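Section 8: Cloth Tasks (Fold, Spread, Hand Over)

Applies to the Kerum two-arm bench with Romel control software, version 4. Revised 24th June. Read Section 3 (Stops and Power) before using anything in this section.

8.1 What to expect

People who come to the bench for the first time usually want to know if it can do the laundry. It can't. It can take one piece of flat cloth that someone has put on the table, find an edge, lift it, spread it, and fold it in half and in half again. On a good piece of cloth it does this well enough that you would put the result in a drawer. It does not empty a dryer, sort a pile, match socks, turn sleeves the right way out, or carry anything to another room.

The current log, kept by Qistina Setiawan up to the end of October, holds 957 full fold attempts with the default settings. In 403 of them the cloth was folded to the end with no hand on it and no restart. The rest stopped early, timed out, or finished with a fold that the operator marked as failed. A person doing the same job would fail almost none, and would be quicker. Please give visitors these numbers when they ask. Do not quote the results of a single afternoon.

8.2 Cloth you can use

Use a single woven piece with plain hems. Tea towels, pillowcases that have been opened flat, napkins and light table cloths are suitable. Stripes help the edge finder if they are darker than the ground color, but they also cause it to report an edge where there is only a stripe (see 8.6).

Do not use:

- anything with buttons, zips, hooks or drawstrings
- knitted or open-weave cloth, which catches on the finger pads
- fleece and thick toweling, until the wide pads are fitted
- damp cloth of any kind
- cloth with a loose thread longer than a finger; trim it first

New cloth should be washed once before use. The finish on unwashed cotton makes the layers slide, and the arms will drop it.

8.3 Preparing the table

1. Put both arms in the park position and wait for the control screen to read PARKED for left and for right.

2. Clear the tabletop. Tools, cups, tape and phones must be off it, including from the strip along the near side where people tend to leave them.

3. Wipe the wood with a dry cloth. Do not use spray polish. It transfers to the finger pads, and the pads then need to be replaced.

4. Check the finger pads on both grippers. If you can see metal through a pad, change it. Spare pads are ordered under the Hartono part list at the back of this guide.

5. Check that each gripper cable has a free loop and is not pinched at any point. Move each wrist by hand through its range with the motors off and watch the loop. A loop that is too small pulls the plug; a loop that is too large gets into the cloth.

6. Check that the mounting bolts on both rails are tight. Loose bolts show up first as folds that are crooked by the same amount every time.

7. Stand outside the floor tape. Release the stop button and press READY.

CAUTION: The arms move without warning once READY is pressed. They are slow, but the elbows swing outward on a lift and can reach a person leaning in from the side. No one should put a hand over the table to straighten the cloth while READY is lit, even when both arms look still.

8.4 Placing the cloth

8. Press PAUSE. Drop the cloth on the middle of the table from a low height, so that it lands rumpled. The fold routine expects a rumpled start. Cloth that has been laid out neatly will sometimes be refused, with the message NO GRASP FOUND.

9. Make sure no part of the cloth hangs over the rails or touches an arm base.

10. Step back behind the tape and press RESUME.

11. Select the task. For a first run choose SPREAD. The fold tasks all begin with a spread, and it is quicker to find a problem there than halfway through a fold. 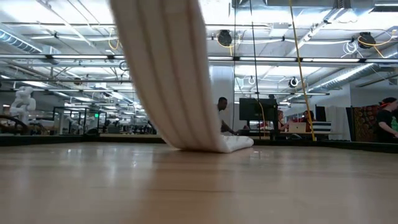
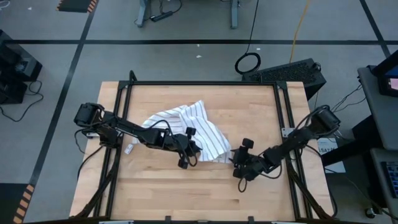 White cloth on the table during cloth work.

8.5 Running the task

12. Press START. The arms come in from both sides and one of them takes hold. Which arm goes first depends on where the software finds the best point and cannot be set by the operator.

13. Let the first lift finish. A lift that comes up with a fistful of cloth is allowed. The routine lowers it and tries again at a different point, up to the limit in the settings page.

14. When the screen reads TWO CORNERS, the cloth is held by both grippers and the arms will pull it out to width. Watch the cloth here and be ready on the stop button. If it goes tight as a drum, stop the run. The force limit should catch this, but on thin cloth it sometimes catches it late.

15. The arms lower the cloth and draw it back toward themselves. Small creases at this stage are normal and the routine ignores them. Creases wider than a gripper are supposed to start a second spread.

16. For FOLD, the arms take the two far corners and carry them over. For FOLD TWICE, they repeat from the side.

17. At the end the arms return to park and the screen reads DONE. DONE means that the routine reached its last step. It does not mean that the fold is good. Look at the cloth and press PASS or FAIL yourself.

NOTE: Please be strict about PASS. Azlan Nair went through the early logs and found that operators were passing folds they would have redone at home. The rule now is: edges together within the width of the hem, no flap folded under, no layer left behind on the table. If you are in doubt, press FAIL.

NOTE: If you touched the cloth at any time after START, press ASSISTED. This includes flicking out one corner.

8.6 When it goes wrong

The same picking point is tried again and again.
The edge finder has locked on to a stripe or a shadow. Press PAUSE, turn the cloth a quarter turn, and resume. If it keeps happening, change to a plain cloth and check the overhead lights. One dead tube is enough to cause it.

The gripper closes and comes up empty.
The pads are worn or polished, or the table height has changed. Run the touch-off in Section 5. Table height should be checked every time the bench has been moved, even by a little.

The cloth comes up in a long hanging rope.
One arm has taken hold near the middle and the other has not found a corner. Leave it alone for the length of the timeout. The arm will lower the cloth and start over. This is the most common cause of a long run, and there is no setting that cures it. Ermanno Zanetti's notes suggest a slower lift, which helped with napkins and made no difference with anything bigger.

One corner is folded under and the routine carries on.
The software cannot see under the cloth. Press FAIL and log it as UNDERFOLD. We would like as many of these as possible, with the cloth type filled in.

The arms stop and the screen reads REACH.
The cloth is too large or has moved too far to one side. Press the stop button, re-center the cloth, and begin again at step 7.

The two arms stop close together and the screen reads NEAR.
Do not try to pull them apart by hand with the power on. Press the stop button, wait for the brake click, then use the manual release described in Section 3. Move the right arm first.

8.7 After a session

18. Park both arms and press the stop button.

19. Remove the cloth. Shake it out before you put it away, as lint from the pads collects in the hems.

20. Fill in the log: task, cloth type, result, anything odd. "Odd" can be one word.

21. Close the session on the control screen. An open session keeps recording and will fill the disk overnight.

8.8 Using the bench for real chores

We get asked for this by people in the building, so the answer is written down. The bench may be used to fold your own tea towels if the session is logged like any other. It may not be used on clothes, and it may not be left to work through a stack. Someone has to place each piece, watch each run and take each piece away, and the whole thing takes much longer than folding by hand.

The next release adds a routine for taking the top piece from a small pile. Larasati Entili is testing it on the Tralley bench with napkins only. It often takes two pieces at once and folds them together. Until that is fixed, the pile routine stays switched off on all other benches and should not be turned on from the settings page.

Questions about cloth types and the log go to Ebony Tapsell. Questions about pads, bolts and cables should be put on the fault sheet, with the bench name and the side (left or right) as seen from the operator's position.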